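Inside the Lyons robotics club, where the arm moves on screen first

Four in the afternoon, second floor, and somebody has already eaten all the pretzels. The Lyons club has 35 members this year and two real arms, so most of the November build happens in simulation. Laptops everywhere. Chargers too, mostly borrowed.

Tarek El Ouafi is fighting with a grasp script. His team calls itself Skurell — no idea why, neither do they — and their task for the Plavgate student cup is to pick up a block-shaped red part in a black base, lift it, put it back upright. Sounds easy. They have 606 logged tries and a spreadsheet full of reasons.

"It tips," he says. "Then you fix the tipping and it misses."

Ilse Jacobs wants the approach from straight above. Julián Bravo wants to come in from the side, low and slow. They've argued about it for two weeks and teh coach, Sanne Smits, lets them. Her one rule: change one number, run it again, write it down.

The test room is plain. Cream table, gray tile, blue-gray wall. Julián built it over a weekend and is still proud of the shadows.
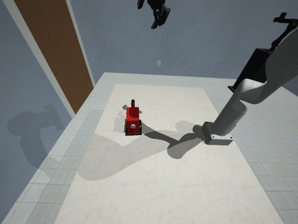 From screen to metal

The hard part comes next. Only scripts that pass 21 runs in a row get time on a real arm, and so far one team has made it. That was Drivex, Roos Stevens's group. First real attempt, the wrist turned the wrong way. Sign error. Fixed in ten minutes, teased for a month.

Stevens shrugs it off. "You want that bug in here, with the stop button under your hand."

Skurell is at 14 straight when the building lights start going off. Tarek asks for one more run. Smits checks the clock, sits back down — ok, one more.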